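Stone supplier Gilulico to close Dendotier cutting yard
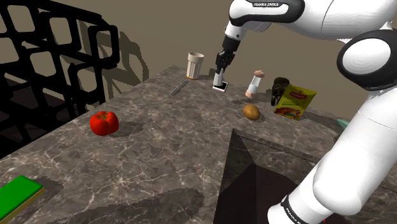 Brown-gray marble with pale white veins, used as a kitchen countertop.

Gilulico will stop cutting stone at its Dendotier yard and move the work to its larger plant in Schnyder, the company said on 27th November. The yard employs 148 people. Most have been offered jobs in Schnyder, and the company said it would pay moving costs for those who accept.

Operations manager Britt-Marie Lunde told staff at a morning meeting that two of the saws at Dendotier needed replacing and that the building could not take newer machines without a new floor.

"We looked at repairing it in August and the price was too high," Lunde said. "The Schnyder plant has the space and the water supply already."

The showroom next to the yard will stay open six days a week. Customers with countertop orders placed before the move will get them at the agreed price, though delivery may take up to 10 days longer than usual. Slabs already marked for a customer will be trucked to Schnyder, cut there and sent directly to the home.

The company has 694 slabs in storage at Dendotier, mostly marble and granite. Offcuts too small for kitchen work will be sold at the yard gate on Saturdays until the stock is gone. Buyers need to bring their own vehicle and pay by card.

Gilulico has not said what will happen to the building. Tinus, the freight company on the neighboring lot, said it had asked about a lease on the loading area but had not received an answer.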